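Search tickets, articles, members...

Ticket 211: Invoice emails going out twice, and sometimes not at all
Opened by Shiela Bañez - Product: Finell Billing - Status: Closed
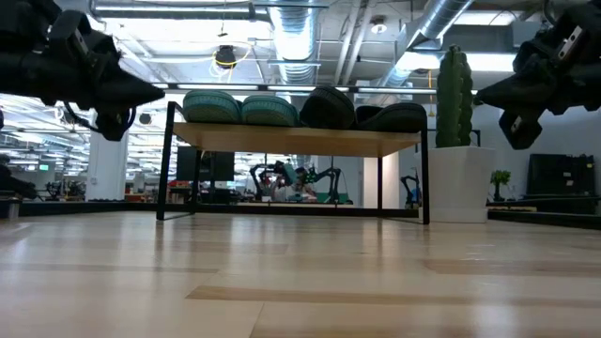

Pale wood floor under the overhead lights.

Hi all, me again. I run the office for Plostano, we sell and fit flooring, and I send every invoice through Finell. On Monday I did the usual batch and by lunchtime I had three customers calling to ask why they'd been billed twice. One of them had already paid twice, bless him. So I went into the outbox, and every one of those invoices shows a single send. One line, one timestamp, green check mark. But he forwarded me both emails and they're identical right down to the invoice number!

Then it got weirder. Erlinda Baluyot, who is one of our builders and has never once paid late, got nothing. The outbox says sent. Her spam folder is clean, she looked while I was on the phone with her.

What I've tried so far: logged out and in again, different browser, my phone, sending one invoice alone instead of a batch (that one arrived fine, once). I haven't touched the template since we changed the logo in August.

Saodah Khoo (Finell support)
Hi Shiela, thanks for the detail. Could you tell me whether you have a mail connector switched on? Settings, then Sending, then Connectors. I'd also like the full headers from both copies of the doubled email if your customer doesn't mind.

Shiela Bañez
There are two in there! One says Finell Mail and one says Masgate Relay, and both have the little blue switch on. I don't remember ever adding Masgate. I'll ask Danilo, he set up our email back when we moved offices and he's the only one here who would know what a relay is.

Headers attached. He had to talk me through finding them, so I hope it's the right gibberish.

Shiela Bañez
OK, Danilo Evangelista has confessed. He added Masgate when we had trouble with bounced quotes, then forgot it was there. He says it sat switched off all this time. I believe him, but it's on now, so something turned it on. He also wants me to ask if there's a daily limit on it, as he has a vague memory of the number 1000.

Saodah Khoo
The headers are perfect, thank you. The first copy went through Finell Mail and the second through Masgate Relay, eleven seconds later. When both connectors are on, a batch gets handed to each of them, and the outbox only records the first handover. I agree that's misleading and I've passed it on.

The limit on your relay is 1000 messages a month, so you're nowhere near it. Please turn Masgate off and resend Ms. Baluyot's invoice by itself. I'd like to see if hers is a separate problem.

Shiela Bañez
Masgate is off. Resent Erlinda's at 2:15 and she still hasn't got it. I sent her a plain email from my regular account and she had that right away - so her mailbox isn't full or anything.

Amado Gatchalian
Jumping in from another company, hope that's OK. We had the missing one too, at Calimlim. Check the contact card for a space after the email address. Ours had come in with a spreadsheet import and you can't see it unless you click in the box and press End.

Shiela Bañez
Amado, I could kiss you. There it was, one sneaky little space. I deleted it, saved, resent, and Erlinda had it before I'd finished typing the text to ask her. I've been through the rest of the builders and found 2 more with the same thing, which explains a rather chilly conversation I had last week about a deposit.

Saodah Khoo
Great catch, thank you Amado. I've logged the trailing space as its own bug. On the connector, our last update reset saved switches to on for some older accounts. A fix is coming. Until then, please have a quick look at that page before your next batch.

Shiela Bañez
Did this morning's batch with only Finell Mail on. Everyone got one copy. The double payment is refunded and he was very nice about it. Danilo has deleted Masgate altogether and I made him do it while I watched :)

You can close this one. I'll open a new ticket for the logo printing gray on statements.

11 people found this helpful - Share - 2 shares

We use cookies to keep you signed in and remember your settings. Accept - Manage choices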